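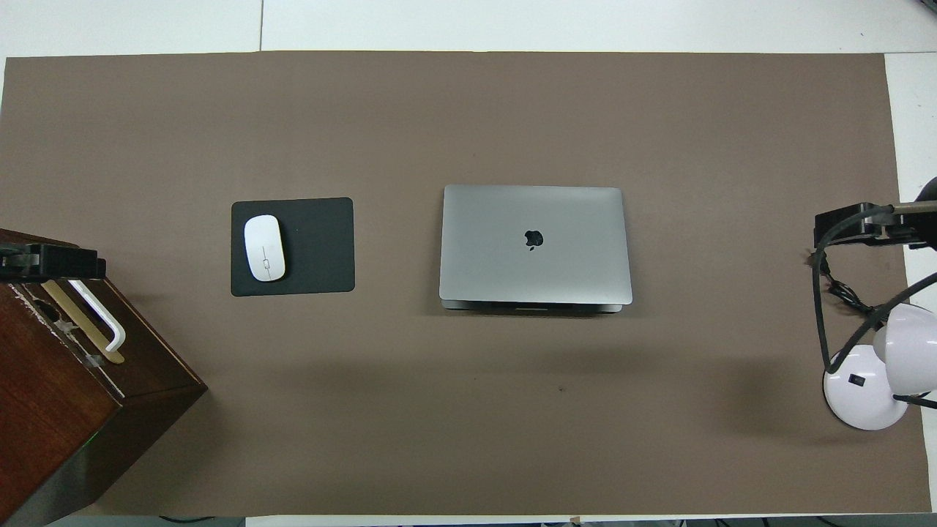 작업 표준서는 길수록 안전하다고, 지난 글에 Hetham이라는 닉네임으로 댓글이 하나 달렸다. 현장에서 사고가 나면 결국 문서에 적혀 있었느냐 아니냐로 갈리는데, 글쓴이는 너무 쉽게 "줄이자"고 말한다는 것이다. 일리는 있다. 그래도 나는 여전히 안 믿는다.

내가 지금 붙들고 있는 건 Cludmont에서 내려온 탁상 작업용 로봇 운용 지침이다. 항목이 400개다. 처음부터 끝까지 읽었고, 읽는 데 이틀 걸렸다. 그중에 책상 앞에 선 사람이 그날 바로 쓸 수 있는 항목이 몇이나 되는지 따로 표시해 봤더니 9개 나왔다. 나머지는 용어 정의, 다른 문서 참조, 그리고 "적절히 조치한다"로 끝나는 문장들이다. 적절히가 뭔지는 어디에도 없다.

## 물건 배치 규칙

제일 말이 많은 부분이 배치다. 지침에는 "작업 대상물은 정돈된 상태로 배치할 것"이라고만 되어 있다. 노트북과 마우스, 마우스 패드를 한 줄로 놓으면 정돈된 건가? 노트북 덮개는 닫고 시작하나, 열고 시작하나? 마우스는 패드 한가운데여야 하나, 왼쪽으로 치우쳐도 되나? 패드가 살짝 돌아가 있으면 다시 맞춰야 하나? 사람마다 답이 다르고, 다들 자기가 지침대로 했다고 한다.

그렇다고 밀리미터 단위로 못을 박자는 얘기도 나는 반대다. Griko 쪽 양식이 그랬다. 물건마다 좌표를 적게 했는데, 다들 앞 장의 숫자를 그대로 베껴 썼다. 기록 2,161건을 훑어보니 좌표 칸이 전부 같은 날도 있었다. 준수율 100%라고 보고서에 올라갔다. 그 숫자를 보고 안심한 사람이 있다는 게 더 무섭다.

## 케이블, 바닥재, 조명

전선 항목은 더하다. "케이블은 작업에 지장이 없도록 정리한다." 한쪽에 뭉쳐 늘어져 있어도 팔이 지나가는 길만 아니면 지장이 없는 건지, 묶어야 하는 건지 해석이 갈린다. 나라면 이렇게 쓴다.

- 팔이 움직이는 범위 안에 케이블을 두지 않는다.
- 범위 밖 케이블은 상판 가장자리에서 고정한다.
- 고정에 테이프를 썼으면 작업 시작 전에 손으로 당겨 본다.

세 줄이면 된다. 당겨 보는 건 누구나 할 수 있고, 했는지 안 했는지 옆 사람이 볼 수도 있다.

상판에 까는 종이도 그렇다. 색과 재질은 한 쪽 넘게 써 놓고, 언제 갈아야 하는지는 한 줄도 없다. 스탠드 조명은 "충분한 밝기"라는데 몇 럭스인지, 어느 높이에서 재는지 안 나온다. 오후 네 시와 아침 아홉 시의 책상이 같을 리가 없는데.

## 그래서 댓글에 대한 답

문서에 적혀 있으면 책임은 정리될지 모른다. 그런데 그건 사고가 난 다음 얘기다. Cuevas 지침 초안을 볼 기회가 있었는데, 거기는 항목마다 "누가 어떻게 확인하는가" 칸이 있고 그 칸을 못 채우면 항목을 뺀다고 했다. 정말 빼는지는 모르겠다. 초안이 아름다운 건 흔한 일이라서.

개정판은 6월에 나온다고 들었다. 항목이 늘었다는 소문이 벌써 돈다. 나오면 배치 항목부터 펴 볼 생각이다.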